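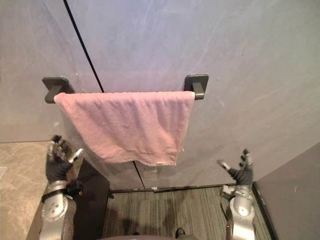

Endthorpe washroom corner and adjoining floor
Inspection checklist, with comments
Inspected by Sorcha Rafferty, Apr 18, 2026

1. Towel bar. Pass, for now. The last report says "secure" and gives no test. I want a load figure before I sign that again. Both wall brackets need checking by hand.

2. Towel. Pass with comment. The pink one has small pilled patches. Karthik Kanagaratnam calls it nearly new. I doubt it.

3. Wall panel seam. Open. Plastdale claims the joint is sealed from top to bottom. Where is the paperwork? Invoice 569 covers the panels and says nothing about sealant.

4. Carpet. Pass with comment. Look for raised edges wherever the tiles meet. "Walked it, felt fine" is not a check.

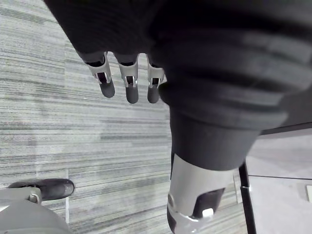

Item 4: streaked gray carpet, tile seams faint.

5. Baseboard strip. Pass. Mop line to be checked again in July.

6. Covers and loose fabric. Not accepted. The Heren cleaning sheet allows 12 minutes for wiping down everything in the area, and I don't believe anyone has done it in that time. Glossy material is the worst for this, as it looks clean from the door. The blue one with the white printing throws back so much light that I won't pass it on looks. Wipe it with a white cloth and show me the cloth.
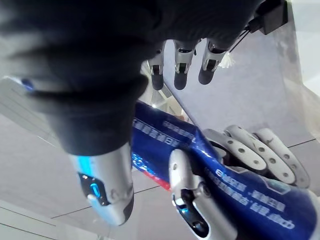

7. Sign-off. Kieran Buckley wants the whole list closed this week. Items 3 and 6 stay open until I get something in writing.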